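Search this site Enter keywords Go

October 2019
By the Site Visits Editor

Visit report: Stadiva tableware works, open day

Stadiva opened its Brillulach site to trade visitors for the second year. Molding was closed to us, so the tour began in the sample room, where finished ware is checked for stacking, tipping and fit on a table. The tables are white, and a pale cup is hard to judge against them.

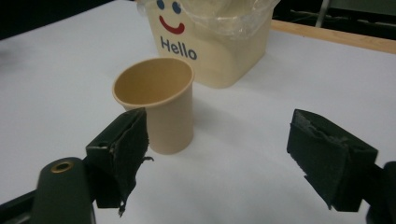 Vol. 41, No. 2

The tumbler is a tall tan cylinder with a slight flare and a thin rolled rim. The flare sets the nesting pitch. The cream container with "Hello" and a smiley face on the front is used with a clear bag as a liner. Stadiva quotes 1,461 containers per pallet load, up since July, when the layer pattern was changed.

Setting a cup down close to a container is the routine placement check. Clearance matters more than alignment.

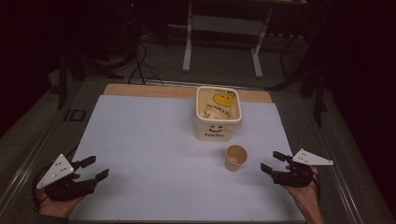
Gowda objected that a liner hides the inner wall, and that any container meant for retail ought to be checked bare as well. The guide agreed and said bare checks are done at goods-in.

The container has rounded corners, which suits a drawer or a shelf – less so a tight carton, where corner space is lost.
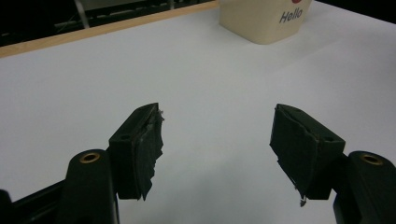
Carton trials are run on 4 sizes, and the largest is due to be dropped. Print wear was not covered on the tour. Sample requests go through the front office.

Related items
Geluretti: lids and closures
Reading a pallet pattern
Liners for open containers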